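Caderno de oficina, setembro
Assunto: o tal retardador de secagem da Akden, segunda ronda

Começo por dizer que não estou convencido. A Uzma voltou da feira com duas latas do aditivo e com a promessa de que a tinta para linogravura ficaria aberta o dia inteiro no tampo sem perder corpo. Já ouvi isto do fornecedor anterior e acabámos com provas que ao fim de uma semana ainda largavam tinta no dedo.

O que fizemos de manhã: tinta preta à base de óleo, a habitual, sem aditivo, para termos com que comparar. Papel Hidero cortado do mesmo rolo. A matriz é a velha dos barcos, porque já lhe conheço os defeitos todos e não preciso de adivinhar se uma falha vem da tinta ou do corte. Rolo de borracha dura, o mesmo para as duas misturas, lavado pelo meio. O Naveed acha que devíamos ter usado dois rolos. Talvez tenha razão, mas os nossos dois rolos não têm a mesma dureza, e aí é que não se comparava nada.

A mistura com aditivo: segui a dose do rótulo. O rótulo fala em "uma pequena porção" e depois dá uma percentagem na ficha técnica que não é pequena nenhuma. Fui pela ficha. A tinta ficou logo mais mole, faz aquele ruído molhado debaixo do rolo em vez do chiado fino que se quer. A Tahira diz que é questão de hábito. Eu digo que é óleo a mais.

Provas: as primeiras com aditivo fecharam as linhas finas do cordame. Tirei carga do rolo e melhorou. Mas se é preciso tirar tanta carga, gasta-se mais tempo a entintar, e o tempo era justamente o que se ia poupar. Os pretos cheios ficaram bonitos, isso admito. Menos casca de laranja do que na tinta simples. O Asif já queria encomendar uma caixa só por causa dos pretos. Pedi-lhe que esperasse.

A meio da tarde a tinta sem aditivo já puxava no tampo e levou umas gotas de óleo de linhaça. A outra continuava mole. Portanto sim, fica aberta mais tempo. Quanto mais, não sei, ninguém ficou a tomar conta depois de fecharmos e não vou escrever um número de cabeça. E falta o que interessa, a secagem no papel. A ficha diz que não se altera. Quero ver isso no papel grosso, com humidade na sala, e não na folha lisa do catálogo.

Custo: a lata pequena é o número 748 do catálogo. A nossa tiragem de postais é de 4000 e a conta com este aditivo não me agrada. O óleo de linhaça temos cá e faz metade do trabalho. A Noreen lembra que o óleo amarelece nos brancos e nas cores claras. É verdade, mas os postais são a preto.

Nota à margem sobre a prensa: o feltro de cima está vincado do lado do volante e deixa marca nas folhas grandes. Nas provas de hoje não se nota porque a matriz fica longe dessa zona. Virar o feltro antes da próxima tiragem. Já o tinha escrito no mês passado e continua por virar.
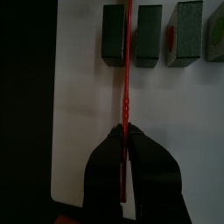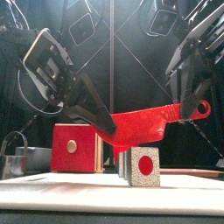
A pá vermelha, suspensa entre os dois braços.

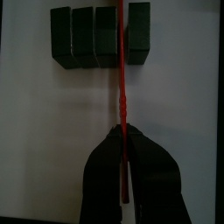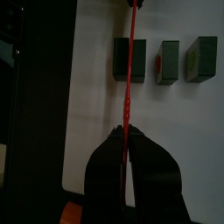
Por fazer

Tocar nas provas com o dedo e depois com papel de seda, sempre no mesmo canto. Quem tocar assina, para não andarmos outra vez a discutir quem borrou.

Repetir com metade da dose. Se metade da dose chegar para a manhã, mudo de opinião em parte.

Perguntar à Akden o que há dentro da lata. A ficha diz "mistura de óleos seleccionados" e isso é o mesmo que não dizer nada.

Experimentar o papel da Ultora, que bebe mais. O Naveed tem um resto na gaveta de baixo.

Até lá fica a tinta de sempre para os postais. Lata do aditivo fechada, prateleira de cima, com a data de abertura escrita na tampa.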